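Mirdale Community Boards > House & Home > Kitchen Talk

Thread: Do you rinse rice or is that a personality test

gullywasher
Posted 2018-04-07
My sister-in-law watched me put rice straight from the bag into the pot last night and left the room. She came back, but things were different. I have been cooking it this way for my entire adult life and I'm still here. Is rinsing a real thing or is it like ironing pillowcases?

tin_lid
Real thing. You're washing off loose starch. Skip it and the grains glue together.

gullywasher
I like them glued together. I eat with a fork and have poor aim.

Wing-sze Lam
Three rinses, swish with your hand, pour off the cloudy water. Then measure the water with your finger, up to the first knuckle above the rice. My mother never owned a measuring cup and would have been insulted by one.

paulownia
Whose knuckle though? My husband has hands like oven mitts. When he makes rice we get soup.

Wing-sze Lam
Then he can use a smaller person's knuckle.

tin_lid
The knuckle thing works in the pot you learned it in. Change to a wide pan and the same depth is a lot more water. Just measure it. One cup rice, one and a quarter water, lid on, low heat, leave it alone.

Wing-sze Lam
Leave it alone, yes. The rest, no.

Shiela Sarmiento
I'm with Wing-sze on the finger and with tin_lid on nothing. Also please note that US bagged rice is often enriched and the label tells you not to rinse because the vitamins go down the sink. I rinse it anyway and eat a vegetable.

gullywasher
So the bag agrees with me. I would like that read aloud to my sister-in-law.

paulownia
The bag also says serves 4 and I have never seen that happen.

mod_Fajardo
Reminder that rice cooker recommendations go in the Appliances board. The last one in here ran to 1,221 replies and two people had to be separated.

tin_lid
I was one of them and I stand by the stovetop.

Shiela Sarmiento
Leftovers are where rinsing earns its keep, if you ask me. Rinsed rice breaks up nicely in the pan the next day, and unrinsed comes out of the fridge as one brick. Get it cooled and into the fridge quickly either way.
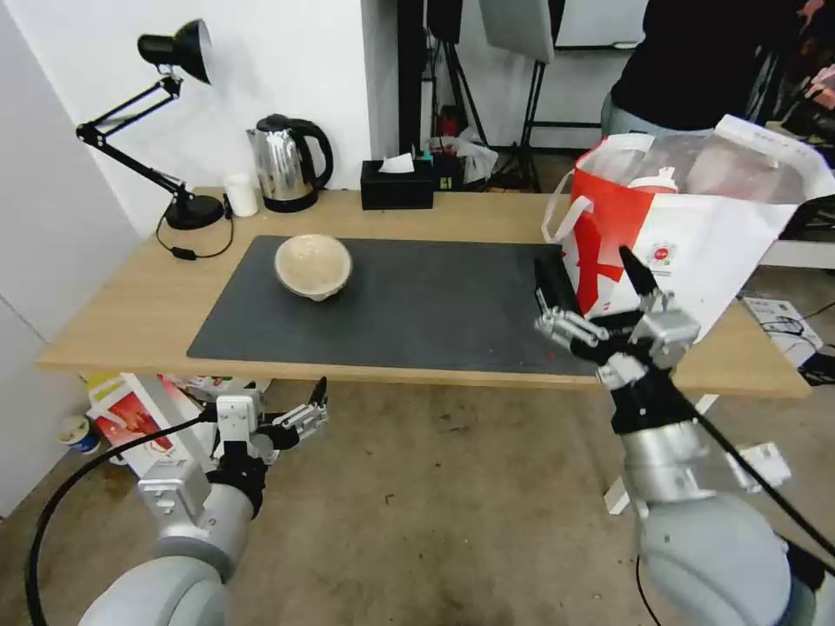 Leftover rice is also a portion problem, and I solved mine with smaller dishes. I used to serve it on dinner plates and wonder where the pot went. Now it goes in something like that speckled beige bowl, filled once, and there's enough left over to fry for lunch. With an egg and some scallions I prefer it to the original dinner.

paulownia
I like that bowl more than any I own. Mine are all chipped and from my college apartment in Tovimden.

gullywasher
Update. I rinsed. Three times, as instructed, with the swishing. It came out fluffy and I chased it around the plate for twenty minutes.

Wing-sze Lam
Use a spoon.

tin_lid
What ratio did you use?

gullywasher
Knuckle.

tin_lid
I'm going to the Appliances board.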